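Let the Young Surgeons Sew More

In my first year of training I closed 27 wounds under the eyes of an older colleague, Gholamreza Rashti, and he made me open again almost half of them. At the time I was angry with him. Today I think he gave me the best education I had, and I am worried that our trainees at Dranholm do not receive the same.

Sewing is considered a small skill. In the plans of study it gets two afternoons, and after that everybody supposes that it will come by itself. It does not come by itself. A curved needle wants to travel along its own curve, and the hand must learn to turn with it. If you push it straight, you tear the tissue.
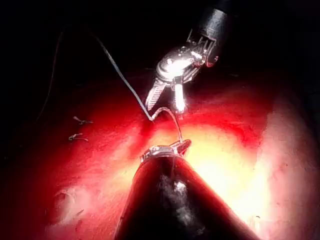

I also hear that the thread matters less now, because we have staples, clips and glue. I use all of them and I am glad to have them. But there are places where only a stitch will do, and in these places the surgeon is often tired and the light is often bad.

My proposal is modest. Before a trainee sews in a patient, let him or her place 100 good stitches on a practice pad, and let an experienced person look at each one. Samia Benkirane, who teaches with me, finds this number too low. Perhaps she is right. The pads cost little, and the evenings in July are long.

Some colleagues answer that they have no time for looking at stitches. I understand them, my own list is also full. Still, Rashti had a full list too, and he stood next to me until the last knot.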